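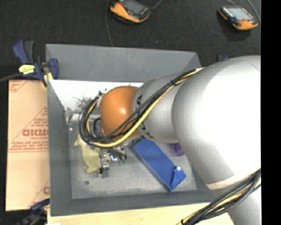
The cables always go before the robot does, Fatima Dlamini told me before I had my coat off, and if I was going to write about her cell I had better start there and leave the clever software for somebody else's magazine. I said I would do my best. She handed me a pair of safety glasses and a mug of tea and walked me down the corridor at Makhubela to the room where the cell they call Trotier spends its days reaching into a gray bin.

I have written about a fair number of robots over the years, and I'm afraid I have usually done it the way most people do, by standing back and admiring the arm. It's hard not to. The big rounded housings catch the light so handsomely, and those glossy orange caps on the joints look good enough to eat. But spend a morning with the person who looks after one and your eye starts to drift to the outside of the arm, where the wiring is, and after a while you can hardly look at anything else.

On Trotier the bundle is as thick as a good rope. Black and dark gray for the most part, with one fatter yellow cable along the lower edge, it comes down over the big housing, crosses the smaller joint and its orange cap, and swings out into a wide loop before it gets anywhere near the gripper. Black ties pinch it here and there. To my untrained eye the loop looked like something that ought to be tidied away, and I made the mistake of saying so.

"Everybody wants to tidy the loop," Dlamini said. "Please leave the loop alone."

The loop, she explained (and I am shortening a long and very enjoyable explanation, with drawings on the back of a packing slip), is the slack the wrist needs when it turns. Take it out and the arm looks wonderfully neat while it's parked. Then it rotates to get at something in a corner of the bin, the bundle goes tight, and the strain lands on whichever connector is the weakest. You may get away with that for weeks. Then the gripper stops answering halfway through a pick, comes back to life when you lean in to look at it, and drops out again once you've gone back to your desk.

They had exactly that fault in February. It showed up only when the wrist was turned nearly all the way over, and only some of the time, and it took Dlamini and a colleague the better part of a week to find it. They changed the gripper's control board, which was fine. They went through the network settings, which were also fine, although they did find an old address in there that should have been cleared out ages ago. What finally gave it away was her sitting on an upturned crate at 2 in the morning, moving the arm by hand a little at a time and pinching her way along the bundle with her fingers. One conductor had broken inside its jacket, right beside a tie that somebody had pulled too tight. From the outside the cable looked perfect.

She keeps the piece she cut out in a desk drawer, and she brought it out for me with real affection. You can bend it one way and feel nothing. Bend it the other way and there's a little soft spot, like a bruise on a pear.

Since then there has been a routine, and it's a pleasantly old-fashioned one. Every 500 hours of running, the arm is driven to a fixed pose and stopped, the power is locked off, and every tie on the bundle is cut and replaced. Dlamini uses flush cutters with a rounded nose, and she slips a scrap of stiff card between tie and cable before she snips, having once nicked a brand-new jacket on her very first cut. The new ties go on just snug enough that she can still slide the bundle through with her thumb. She doesn't own a tie gun anymore. She gave it to the packing department at Famdale, the firm across the yard, who are apparently delighted with it.

Next comes the loop. She measures how far it stands off the joint with the arm in its parked pose, and on this cell the number she wants is 70 millimeters. I asked where the number came from and she laughed and said it came from trying the others. Much less and the bundle starts to pull at full rotation; much more and the loop hangs low enough to brush whatever is in the bin when the gripper goes down for a pick. That second problem deserves more attention than it gets, in her opinion. A cable that sweeps across the objects will nudge them after the camera has already had its look, and you can lose days blaming the vision.

The objects themselves are a cheerful lot. While I was there the gripper was down beside a pale yellow-green toy with a long curved body, and there was a long blue thing lying on the slant next to it, and something purple tucked farther under the arm. The people who write the programs like awkward shapes, and Dlamini has no say in what goes in. She does have a say in the bin, and I had not expected to hear nearly so much about the bin!

It sits on pale boards and it is held with clamps, and the clamps are on her list right alongside the cables. When a gripper finger catches the side of an unclamped bin, the bin slides, and from then on every position the arm has been taught is off by however far it slid. So the clamps get checked at the start of each shift, by hand, with a good firm wiggle. The pads under the jaws need wiping as well. Dust gets on them, and a dusty pad will creep so slowly that you would swear nothing had moved.

I tried the wiggle. I was told I had wiggled like a journalist, and was shown how to do it again.

After the clamps she does the fingers. These she looks at with a small flashlight and then feels along the inner faces for nicks, and she opens and closes the gripper with the arm stationary, listening. A healthy gripper makes the same noise each time. She closed it 2 times for me and asked which one had sounded wrong, and I picked the second, and neither had. She was very kind about it.

The last job is the slow lap. With the new ties on and everything locked back in, she runs the arm through its full reach at the lowest speed the controller will allow, standing well outside its path with a hand on the stop, and watches the bundle the entire way around. The gripper she ignores completely. If the loop flips from one side of the joint to the other she stops, backs up and moves a tie, perhaps by no more than the width of a finger, and starts the lap over from the beginning. On the day I visited it took her several goes, and by the end I was leaning forward and holding my breath along with her.

Parts are a sore subject. The high-flex cable she likes comes from a small supplier in Jasside that makes it up to length with the connectors already on, and they are lovely people, and they are never in a hurry. She has learned to order the next set on the same day she fits the last one. A spare lives in a flat box on top of the cabinet, coiled wide, with a note taped to the lid asking colleagues not to borrow it. The note has been underlined by several different pens.

I asked her, as I was putting my coat back on, what she would change if somebody gave her the money. I was expecting an arm with the wiring on the inside, and she did think about it for a moment. But those have to be opened up when something breaks, she said, and she likes to be able to see the trouble coming. What she would really like is a better stool.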